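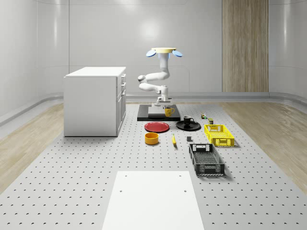 So how long does a mug of tea stay warm enough to enjoy? Around 20 minutes in a plain mug with no lid, going by my tests in a chilly dorm kitchen.

I picked this subject in December, when the heating in Fitzgerald Hall was acting up and I kept pouring half my tea down the sink. My class needed a home science project, and I figured I might as well get a grade out of being annoyed!

The setup was simple. I boiled water, poured the same amount into each mug, dropped in one tea bag and took it out after 6 minutes (a bit long, I know, but I like it strong). Then I read the temperature every couple of minutes until it fell below what I called "sad tea." I did 45 runs in all and ended up with 133 readings I trusted. The rest got tossed, mostly from the night I left the window open and didn't notice until I was nearly done. 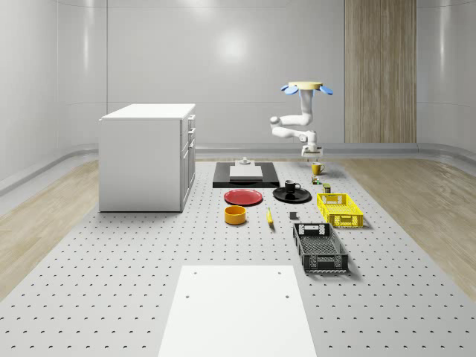 Figure 2. Yellow mug near the rear edge of the platform.

The biggest difference came from covering the top. I used a saucer, nothing fancy, and the tea stayed nice for a lot longer. Warming the mug first with hot water helped too, but less than my grandma always claimed – sorry, Grandma. Thick mugs surprised me. They pulled a lot of heat out of the tea right at the start, and then they held on to what was left pretty well.

Milk was the messy part. I tried adding it early and adding it late, and my numbers jumped around so much that I don't want to say which is better. My pouring was sloppy and the milk wasn't always the same temperature. If I did this again I'd weigh the milk and borrow a second thermometer, because mine took forever to settle and the tea kept cooling while I waited for it.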